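Bench notebook, packing room, table 2
December, entry started 9.40

Carried over from the last entry: the Wedmont cartons have arrived, the Kan labels have not. Sorting the dropper bottles can go ahead without labels as long as the bottles go back into closed storage afterwards. Capped bottles only. Anything with a missing or cracked cap is left out of this run and written up separately.

Purpose of the run: decide on a handling routine for the small black bottles with the white dropper caps before the main order is packed. The Staver bottles used until the autumn were clear and square-shouldered. They stayed upright when put down carelessly and the fill level could be read through the wall. The black ones are round, narrow and opaque. The old routine assumed both properties and needs rewriting.

Preparation

Table wiped with a damp cloth, then a dry one. Old tape residue at the left end came off with warm water and a plastic scraper. No solvent used on the varnish; last time it left a dull patch and the patch is still there. Table checked with the short level in both directions. It falls slightly to the window side. Not enough to notice with square bottles. Shimmed the leg with two thicknesses of card and checked again. Bubble central along the length, a hair off across the width. Left it.

Scale zeroed at 9.55 and again at 10.10. No drift. Door kept shut because the draught from the corridor moves the last digit.

Run A, stand and cap check

Method: bottle stood on its base, cap given a quarter turn closed by hand, bottle released, bottle tapped once on the shoulder with a pencil. Pass if it stays up. The tap is crude but it is close to what happens when a sleeve catches a bottle.

Took 13 bottles from the opened carton. Of these, 3 went over at the tap. All of them were empty. Filled bottles from the same carton stayed up, including one tapped twice by mistake. So the centre of gravity is the issue, and the empties should not be stood in open rows at all. Standing them takes time and one that falls takes its neighbours with it.

Cap check was more useful. The ribs give a good grip with dry gloves and a poor one with damp gloves. The cone shape means the fingers slide towards the tip when turning hard, so the force ends up in the wrong place. Grip low, next to the body. A note to this effect should go on the instruction card.

One cap closed with a gritty feel. Unscrewed it, found a shred of card dust in the thread, blew it out, closed it again. Smooth. Checked the rest of the carton for the same thing and found a fair amount of dust in the bottom fold. The Wedmont cartons are cut dry and shed along the slots. They should be tapped out over the bin before anything goes in.

Run B, loose on the table

If empties will not stand reliably, the alternative is to lay them down and handle them from there. The concern was rolling. On a varnished top a round bottle ought to travel, and there is no lip on this table.

Tipped a handful out from a low height and let them settle. They moved less than expected. The cap is conical, so a bottle with the cap on tends to swing round its narrow end and come to rest instead of running straight. Repeated from slightly higher with the same outcome, apart from one that reached the edge on the window side. That is the slope again. Will put a strip of felt down that side before the next run.

Orientation after tipping is effectively random. Caps end up pointing every way, and some bottles are end-on to the person sitting at the table. End-on from the base is the awkward case, as all that shows is a short dark cylinder and there is no cap to go by. From the cap end there is at least the white to aim for. The black bodies stand out well on the pale wood, but the strip lights put streaks across the gloss and these compete with the white caps. A matt mat would settle that. Mid grey for preference, so that both black and white can be seen against it. 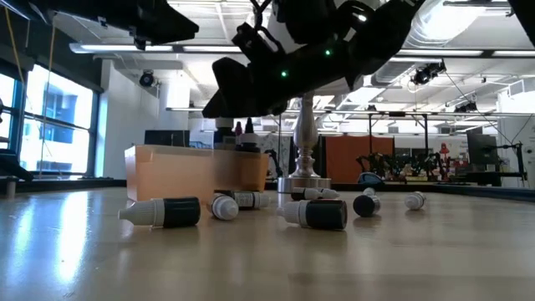
Run C, tip and return

Same bottles, now timed in both directions. Starting condition: loose on the table, caps on, no order. End condition: all in the translucent tub, none on the floor. Then the reverse.

First attempt with the tub kept at the far side. Reach was too long and the forearm passed over bottles still on the table, which shifted them. Moved the tub to the near left corner and repeated. Better, and no bottles disturbed. For a left-handed packer the arrangement should be mirrored. The instruction card currently shows one layout only.

Pick-up technique: thumb and two fingers across the body, never by the cap. A bottle lifted by the cap puts a small turning load on the thread each time. One lift does nothing measurable. Over repeated lifts the quarter turn applied in Run A was partly lost on 2 bottles, judged by the pencil mark drawn across cap and body beforehand. Neither had come loose enough to leak, but both had moved. Marks stayed aligned on all bottles handled by the body.

The pencil mark on the black body is nearly invisible. Silver marker tried on a spare and it reads well. It also rubs off on gloves for the first minute. Allow it to dry.

Tub: depth is adequate for one layer plus a partial second. Do not fill beyond that. When the tub was loaded deeper as a trial, the lower bottles had to be dug for and caps were knocked in the process. The translucent wall is a help in judging when it is nearly empty. Noise when tipping into the tub is considerable. A sheet of kitchen roll in the bottom cures it and catches dust.

Run D, carton loading

Wedmont carton with the standard divider. Bottles go in base first. The body clears the cell with a little play, the cap stands proud of the divider by a few millimetres. Lid closes without pressing on the tips. Checked with a smear of chalk on the underside of the lid: closed, opened, no chalk transferred.

Shake test, carton closed and taped, held level, moved side to side by hand for one minute. No cap movement against the silver marks. Then inverted for one minute. Three bottles had dropped towards the lid and their tips were dusted with chalk. No cap movement on these either, but contact with the lid is not wanted on a long journey. A layer of the Cavel tissue over the tips took up the space. Repeated inverted with the tissue in place, no chalk on any tip.

Cavel tissue comes in two weights. The lighter was used. The heavier makes the lid bulge at the centre and the tape lifts at one corner after a few minutes.

Working routine, draft

1. Level table, felt along the window side, matt mat down.
2. Tap carton out over the bin, check the slots for dust.
3. Line the tub with one sheet of kitchen roll.
4. Close every cap by gripping next to the body. Dry gloves.
5. Silver mark across cap and body on the check bottles, leave to dry.
6. Work from the tub in small lots. Lay the lot on the mat, do not stand empties.
7. Lift by the body only.
8. Load base first, one sheet of light Cavel tissue over the tips, close, tape.

Filled bottles may be stood, but there is no gain in it, and one routine for both is easier to teach. Proposed that step 6 applies to everything.

Open points

Kan labels. Whether they will go round a body this narrow without the ends lifting is unknown until the roll arrives. If they overlap, the label position has to be fixed relative to the silver mark or the mark will be covered.

Filled bottles have not been through Run C. The extra weight will change how they roll and probably how much the caps suffer when the tub is tipped. To be done with water first.

Glove size. Medium was used throughout. The slipping on the cone was worse with a loose fingertip, so the result may be partly the glove.

Felt: there is an offcut in the second drawer, long enough for the window side only. Order more if the table is to be turned.

Bottles returned to storage 15.20, caps on. Card shims left under the leg with a note taped above them. Scale off.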